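Welgate Gymnastics Club
Minutes, Saturday meeting, upstairs room, 10am start

Present: head coach, both rec coaches, secretary, parents' rep, welfare officer. Apologies from the tumbling coach (at a judging course).

1. Last minutes
Agreed. One correction, the beam pads were ordered from Zheng, not Senorura. Senorura is the floor.

2. Floor repair
Senorura came out to look. Two panels need replacing, rest will do another season. Quote on the noticeboard. Secretary to chase for a fitting date outside half term. Until then no tumbling out of the far corner, tape stays down.

3. Wovow Cup
58 entries so far, closing date stands. Still short of 2 judges for the afternoon. Head coach to ring round other clubs. Music to be sent in by the Friday before, no phones handed over on the day like last time. Under 10s compete first, then vault, then the older beam group. Parents' rep asked if grandparents pay full price on the door. Yes.

4. Food talk for squad parents
Half an hour after squad training, covering snacks before training and what to pack for comp days. Keep it plain, no weights, no calorie talk. Welfare officer to read the handout befor it goes out. 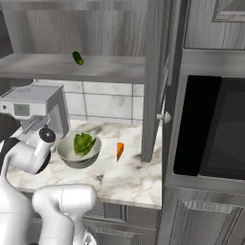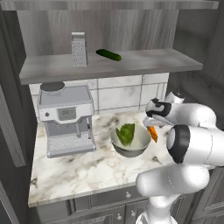
Item 4: carrot and lettuce, kitchen worktop

5. Beam group
8 girls now in the Tuesday slot and only one high beam. Long discussion. Agreed to try the low beam by the wall for warm up and swap at half past. Review next meeting. Rec coach not keen on the noise from the trampoline side, noted.

6. Leotards
Sample in the new blue passed round. Sleeves too long on the small sizes. Order held over untill a second sample comes.

7. Fees
No change this term. 6 families still owing, secretary to email again.

8. AOB
Chalk bucket lid missing. Lost property goes to the charity shop at the end of the month. Side door sticking again, use the front.

Next meeting same time, first week of July. Closed 11.25.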